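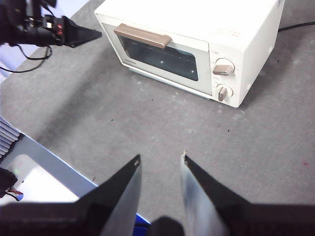

Jiswood is a community forest and peatland reserve on the upper Pimine River, known for one of the longest-running village efforts to bring a drained bog back to life. It covers 1,582 hectares and is managed jointly by the river settlements of Terero and Koivisto, which share grazing, fishing and berry-picking rights under a single agreement.

Background

Most of the bog was ditched for peat cutting, and for decades the dry surface burned nearly every summer. Smoke drifted down the valley, wells in Terero turned brown, and the spring fish runs on the Pimine shrank badly. Residents of both settlements pushed for an end to cutting, and the last lease was allowed to lapse without renewal.

Restoration

Work began with the ditches. Crews closed 37 of them using packed peat and local timber, starting at the top of the slope so that water would spread out before reaching the lower bog. The results have been a delight to anyone who loves wetlands! Sphagnum moss now carpets much of the northern basin, cotton grass flowers in great white sheets each May, and cranes have returned to nest at two of the three main pools.

The southern basin has been slower. Its peat was cut almost down to clay, and birch seedlings still have to be pulled by hand.

Management

Decisions are made at an open assembly held in turn by the two settlements. Motor vehicles are barred from the peat, and fires are allowed only on the gravel bank below Koivisto. A revised water plan, adopted on March 22, 2025, added a buffer strip along the Pimine and closed the eastern track during nesting season.

See also: Peatland restoration; Community forestry; Rewetting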